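Chapter 9
Rules for Gripping and Turning in Simulated Work Cells

After studying this chapter, the reader should be able to state the conditions under which a simulated gripping task may be used as evidence, prepare an approach record, and recognize a trial that must be set aside.

9.1 Scope

Chapter 8 dealt with the guarding of physical cells. The present chapter deals with work carried out before a physical cell exists. Many plants now rehearse small handling tasks, such as closing on a knob or seating a part, in simulation first. The rules given below follow the Clernthorpe Code of Practice, revised in August, which applies to grippers with two opposed fingers and to fixtures that do not move during the approach.

The Code treats the approach and the grip as separate stages. In the approach, the fingers are brought to either side of the part while open. No contact is permitted until the position has been recorded from the wrist view.

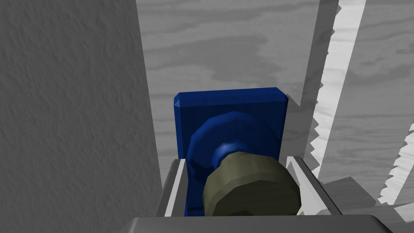

A position is accepted when the part lies between the fingers and the palm is clear of the fixture. If either condition is in doubt, the operator withdraws along the same path and begins again. Correcting sideways at close range is not allowed, even in simulation, as the habit carries over to real equipment.

9.2 Surroundings

Every object within reach of the arm must be modeled, including tools and fixtures that play no part in the task. Simplified shapes are acceptable if the simplified outline is no smaller than the real one. Surface color and texture have no bearing on acceptance, but they must be noted in the record if a vision system is used to find the part.

9.3 Evidence from Trials

The Histgate trials, on which much of this section rests, comprised 1166 approaches to fixed knobs. Of these, 201 were set aside under the Code, most of them for incomplete records. Savita Katiyar, who led the review, recommended that the fingertips be checked from a second angle whenever the knob stands out from a plate, so that clearance beneath the knob is judged separately from alignment with its axis.
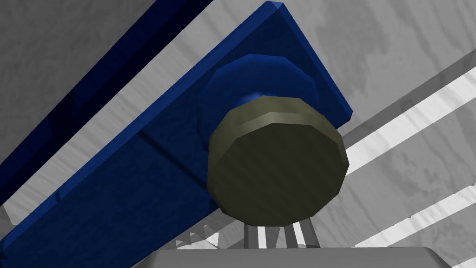

Madhu Tripathi objected in a written comment that a second view doubles the reviewer's work and should be required only when the first is unclear. "A rule that is skipped on busy days," the comment reads, "is worse than a narrower rule that is kept." The Code as it now stands requires 2 views for first trials and leaves later ones to the judgment of the reviewer.

9.4 Terms Used in This Chapter

Approach record: the stored positions of the arm and fingers from the start of motion to first contact.

Set aside: excluded from the count of accepted trials, but kept on file.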